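Review: the Rudia hand-held gripper, after a summer at work 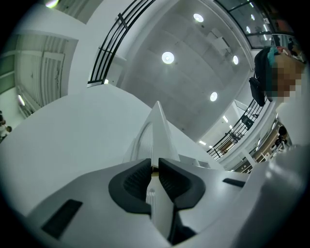
I run the second-floor service team at Clusalel, and since July we've been using the Rudia to record the small handling jobs we want our robots to take over. I love this thing! You hold it, you do the job the way you always do it, and the recording goes off to be used for training. No programming, no teach pendant, no waiting for the one person who knows the software.

The finger pads are my favorite part. They're dark gray, ribbed on the inside, and they meet in a V, so you can come at an object a little crooked and still get hold of it. Our first tool, a Skumetti, had flat fingers and dropped folders all day long. With the Rudia we passed 2,000 recordings in 31 shifts, and I've only had to send one set of pads back (Ruangrit, the dealer, swapped them without a fuss).

What I didn't expect was how much it would change the talk on the floor. Alistair Buchanan has worked here longer than any of us and was dead set against the project. Now he's the one the new hires learn from, because his recordings are so clean, and he got a raise for it. He still wants it in writing that the hours we save go to the help desk and don't come out of the schedule. I think he's right, and I've asked for the same.

Gripes? Your wrist gets tired. We switch people after 2 hours, and I wouldn't push it past that. The white housing shows every smudge. And doing a job at gripper speed feels silly the first week, especially with visitors walking by, though my team of 9 all got over it.

If your people already know the work inside out, get them one of these and let them show it. We have a second one on order, and there's already an argument over who gets the new one.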